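May 12, 2022

Back from the open day at Ralbridge, feet sore, not much wiser. It was 108 miles each way and I paid for my own sandwich. The Kollell people had the big hall and the loud video. The arms were down the corridor in a side room, so of course that's where I spent the afternoon.

The job was tidying. Packets, little bottles, small bags, all over a table with a shiny marble pattern, and two arms to sort them into boxes. The talk beforehand said "ready for the pharmacy counter." I wrote that down so I could be annoyed about it later.

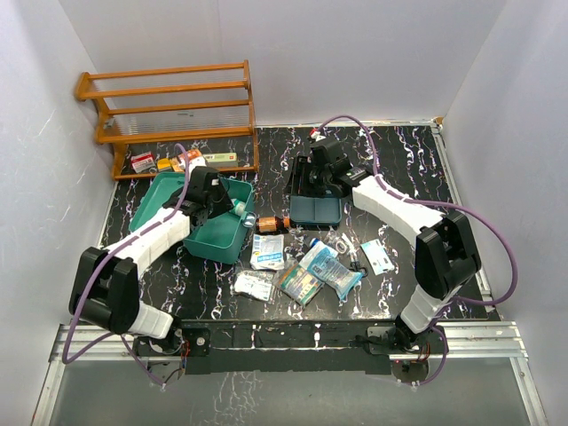 I stood there for nearly 4 minutes on one item and my mind wandered to the stockroom at Folville, where the new girl would have cleared the lot and put the kettle on. I asked what happens when a packet is torn or two bags are stuck together. "We're working on that" – same answer I got at Menzies last October, almost word for word.

To be fair, the motion is smoother than I expected, and I liked that there were two arms, one for each box. But a walled-in table isn't a stockroom. Ours has 280 bins and a door that won't stay open.

Took 3 leaflets, none with a price on it. Must write up something for work by Monday. I'll say wait a year – and ask them to let us bring our own mess next time.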